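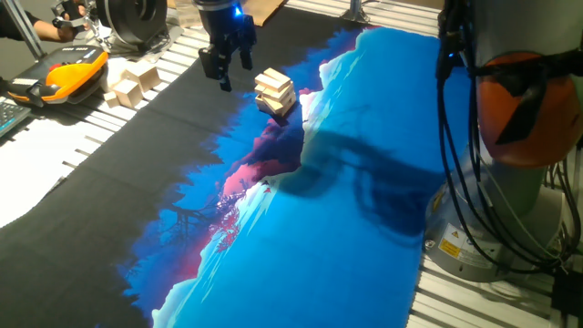
Everything on Earth is being pulled toward the middle of the planet all the time. This pull is called gravity. It pulls on you, on your shoes and on every part of a building, from the roof down to the floor. Take a small stack of wooden blocks, laid crosswise in layers, with the top pieces sticking out past the ones underneath. Gravity pulls on each of those blocks too. The stack can still stand, and the reason has to do with balance.

Where is the balance point?

Every object has a spot where its weight balances. Scientists call it the center of gravity. On a plain ruler it is right in the middle. Try resting a ruler on one finger and move it along until it stays level. Now tape a coin to one end and try again. The balance point has moved toward the coin.

A block can hang over an edge as long as its balance point still has something under it. Push it out a little more and it tips. You can test this with a book at the edge of a table. A book that is 36 centimeters long can stick out nearly half its length before it falls.

Wide at the bottom

Tall things are easier to knock over when they are narrow at the bottom. That is why you spread your feet apart when you stand on a moving bus. Builders use the same idea. The old water tower in Irnitz is 35 meters high, and its stone base is much wider than its top. Kerstin Ehlers, an engineer who checks the tower every January, looks for cracks and measures whether it leans. A small lean is safe – a lean that grows each year is a problem that has to be fixed.

What about the ground?

A tower also needs firm ground. Soft mud squashes when something heavy sits on it, and it may squash more on one side. The bell tower at Bratberg was built on soft soil, so the builders dug down 11 meters to reach solid rock and started the walls from there.

Try it yourself

Build a tower of blocks on a table, then build the same tower on a pillow. Tap each one gently on the side. Which one falls first?

Last updated: 31 Mar 2018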